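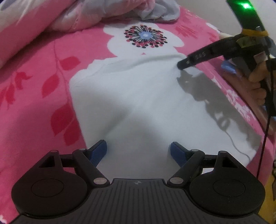

Oriana Escobar
April

I have used the Finora pair for one season, and I think I can now say something useful about it. By pair I mean two hand-held grippers, left and right, which a person carries and closes with the fingers. They record, and a robot arm with the same kind of fingers later learns from the recordings. My work is mostly with clothes: T-shirts, towels, pillowcases. I am not an engineer. I worked for many years in a laundry in Punstead, and I came to this from the folding side, so please read my review with this in mind.

The set arrived in one box with two grippers, two cables, a spare set of finger pads, a small hexagonal key and a printed booklet of 39 pages. The booklet is good on safety and poor on everything else. It tells you four times not to put the gripper in water, but the tension of the linkage gets only half a page, and this is the thing you will touch most often.

First the setting up. You connect both cables, wait for the green light, and then you open and close each gripper fully, slowly, so that the software learns the range. On my first day I did it too fast. The left one then believed it was closed when there was still a gap the width of a coin, and I lost a whole morning of recordings before I saw it in the numbers. Now I do the open and close three times for each hand and I look at the value on the screen every time. Fully open should give 74 on my set. If I see 71, I know that something is between the arms or that a pivot is dry, and I stop there.

The pivots are the part which needs the most looking after. Each gripper has four pins, and fine lint collects around them. Cotton is the worst for this, and a new towel is worse than an old T-shirt. I clean them with a dry soft brush at the end of the day, with the fingers first open and then closed, because you cannot reach the inner side in one position only. Oil I put very little, one drop on a wooden stick, and after that I wipe with paper until the paper stays clean. Once I used too much and there was a small grey mark on a white pillowcase. That pillowcase is now my oil cloth.

The blue finger pads I like very much. They have a texture that takes one layer of thin cotton without taking the layer under it, if you come in at a low angle and do not press. With the pads of my previous set, a Kuva, I had to pinch a fold first with my other hand, and this spoils the recording. The Kuva pads were also smooth after a few weeks. On the Finora I changed the pads after 2000 folds and they were not finished, only a little shiny at the tips. I changed them together on both hands, and I advise you to do the same. A new pad on one side and a used one on the other gives you a shirt that always turns a bit to the left.

To change a pad you need the hexagonal key and some patience. The screw is short and it likes to fall. I work over a tray. Tighten until it stops, then no more – the plastic behind is not strong. After each change you must repeat the open and close from the beginning, and the booklet does not mention this at all.

Now what I do not like. The cables are too stiff. When I fold on a bed, the cable of the right hand lies down towards my knees and pulls at the wrist when I reach for a far sleeve. I bought a longer and softer one from Pirzada and it made a real difference. The weight is also not nothing. I can do good work for forty minutes, then my thumb becomes slow and the folds become slow with it. I take a pause and drink something, and I do the brush in this time.

The second complaint is about light. If the lamp is behind your shoulder, your own hands throw a strong shadow on the cloth, and in my experience the recordings made like this are more difficult to use later. I moved my lamp twice. Daylight from two sides is best, if you have it. A surface with a pattern does not seem to disturb anything, and I have worked on flowered sheets as well as plain ones with no difference that I could find.

I wrote to the seller two times. The first answer, about a noise in the left gripper, came the next day and was correct (a washer had moved). The second, about the price of spare pads, I am still waiting for.

Would I buy it again? For cloth, yes, and I would order the softer cable on the same day. For cups, bottles or anything hard I cannot tell you, I have not tried. If you already have a Kuva and only the pads are tired, ask first if new pads are possible, because the change of the whole set means you learn again where your fingers end. For me that took two weeks, and the sleeves were the last thing to become good.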